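Learning to Lay the Table

What a winter of teaching chopsticks to a machine taught one small lab about its own hands

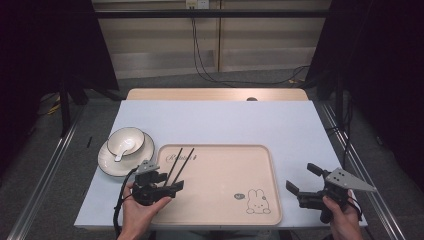
It took the better part of a January morning, and more tea than I usually allow myself before noon, to understand why a group of grown engineers should care so much about the setting of a place for one. I had come to Plondano expecting to hear about algorithms, and we did get to those in the end, but the first hour was all crockery. Which side does the saucer go on? Does the spoon belong in the bowl or beside it? Do you pick chopsticks up as a pair, the way most of us do at home without a thought, or one after the other?

The lab is called Pirneck, and it occupies the ground floor of a building whose heating, I can report, has opinions of its own. For two years the people there have been working on a problem that sounds modest when they describe it and gets bigger the longer you sit with it. They want a robot with two arms to learn household jobs from watching people do them, and they want the people to be able to do the showing without ever going near the robot.

The usual way of teaching an arm is to drive it by remote control, with a person at one end and the machine at the other, copying along. It works, and a good deal of the field has been built on it, but it is slow and rather tiring. You are always waiting on the motors, and you can't feel much through the controls. Ask anyone who has tried to pick up a teaspoon that way and you'll get a long sigh before you get an answer.

Pirneck's approach is to take the grippers off the robot altogether and put them in your hands. You hold one in each fist from underneath, and then you simply do the chore, squeezing and letting go as you need to, while the whole thing is recorded from the level of your own head. The fingers you are working with have the same shape as the ones the robot will use later, so the method never has to guess how a human thumb translates into metal and plastic. Whatever you managed, the robot has at least a fighting chance of managing too.

I had a turn, of course (you would have too, if they'd offered!). My first impression was that somebody had swapped my hands for a pair of salad tongs. My second, after a quarter of an hour or so, was that I had stopped noticing. I was leaning over the table with my tongue between my teeth, lining things up on a tray, and I was quite cross when they told me that session was finished. People here say that moment of forgetting is what they are after. A person who has forgotten the tool moves the way a person moves, with all the small corrections and second thoughts that never make it into a written program.

The place-setting task grew out of an earlier one called Corrigan, which had only to do with stacking cups. Stacking went well enough that it stopped being interesting. Tableware is a much more awkward family of objects. A bowl is easy to grip at the rim and miserable anywhere else, a spoon shifts as soon as you touch what it's resting in, and chopsticks are thin, straight and inclined to roll. Pick up two together and they have to stay together all the way across the table. If one slips by the width of a fingernail, the pair fans out and lands crooked, and anybody who grew up in a house with standards will notice.

So what have they found? The result that has the lab quietly pleased, and which they were careful to tell me is an early one, concerns how much showing is enough. In a first round, the robot learned from 26 demonstrations of the chopstick step, all made by the same practised person, every one as tidy as could be. It did nicely until a chopstick started out a little askew, and then it came to a halt, or closed its fingers on nothing and carried on with great confidence. In a second round they used 41 demonstrations, made by several people of very mixed ability, fumbles left in. The robot trained on the messier set was a touch slower and a good deal more forgiving. When it missed, it went back and tried again, something it had picked up from watching people miss.

I find that rather lovely, and I said so, and was gently told that it is also a nuisance. Fumbles are only useful if the person recovers from them. Sorting the good mistakes from the bad ones still means somebody sitting through the recordings with a notebook, and the lab has not found a way around that. There is the further question of whether the gain came from the fumbles or just from having more recordings to learn from, and they can't yet tell the two apart. A fairer comparison, with the numbers matched, is next on the list.

The part of the system that does the learning goes by the name Starkano. It takes in the view from head height along with the motion of each gripper, and it predicts a short stretch of movement for both arms together. The "together" matters more than I'd realised. In an ordinary chore one hand is often doing nothing you would call work. It hovers, it waits its turn, it keeps out of the way of the other. An early version treated those quiet spells as empty and threw them out, and the arms promptly began to crowd each other over the tray like 3 cousins at a small sink. Once the waiting was put back in, the manners returned.

Before I left I asked whether they'd be moving on to something grander, a full dinner service perhaps, or the washing up. Washing up, I was told, is a long way off, water being a whole other set of troubles. For the rest of the season they are staying with the one tray and swapping the bowls.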